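Textiles and Interior Products: Course Handout
Unit 4: Printed and Solid Covers in Soft Furnishings
Instructor: Ravinder Gosselin
Room 114, Brinton Building

4.1 Scope

This unit covers the reading of a soft furnishing before it is measured or cut. Students should be able to name the ground color, the motif, the type of repeat and the direction of the print. Fiber content is treated in Unit 5 and is not guessed at here.

4.2 Ground and motif

The ground is the color on which the motif sits. In a two-color floral the ground often does a second job: it shows through the motif as line work, so that petals are separated by thin gaps of ground color and no third ink is needed. The pillow below has an orange-coral ground and dark navy-black flowers, with the petal outlines and the dotted flower centers in orange.
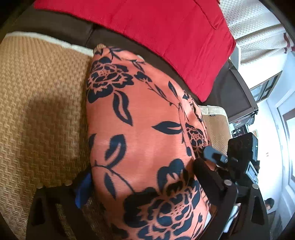
4.3 Scale and placement

Scale is the size of the motif relative to the finished piece. A large motif on a pillow cover will usually run over the edge, and the maker decides which part of the repeat falls on the face. For the exercises, use a repeat of 52 cm and a finished cover width of 30 cm. Work out how much of the repeat is lost on each cover, then lay out four covers so that one full blossom falls on each face.

A filled cover is curved. Motifs near the sides appear narrower than they are on the flat cloth, so the repeat is always measured with the filling removed.

4.4 Animal prints

Leopard print is classed as an irregular spot. Spots vary in size and outline and the repeat is difficult to find by eye. Mark one distinctive group of spots with a pin and search along the length, then across the width. The ground need not be tan. Salmon-orange with dark spots, as on the cloth in the next picture, is still recorded as leopard. Beside a solid cover such as the red cushion on the sofa, the print supplies the pattern and the solid supplies the area of flat color.

Record any stitched detail on a solid cover separately. The red cushion has a rectangular pocket flap in the same fabric, outlined by a raised seam.
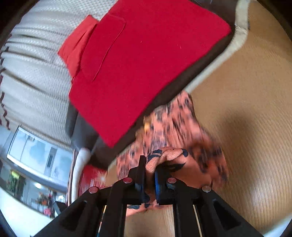 4.5 Assignment

Complete record sheet 17 for one printed and one solid cover. Give ground, motif, scale and direction for the first, and color and seam details for the second. Sheets are due at the first meeting in January.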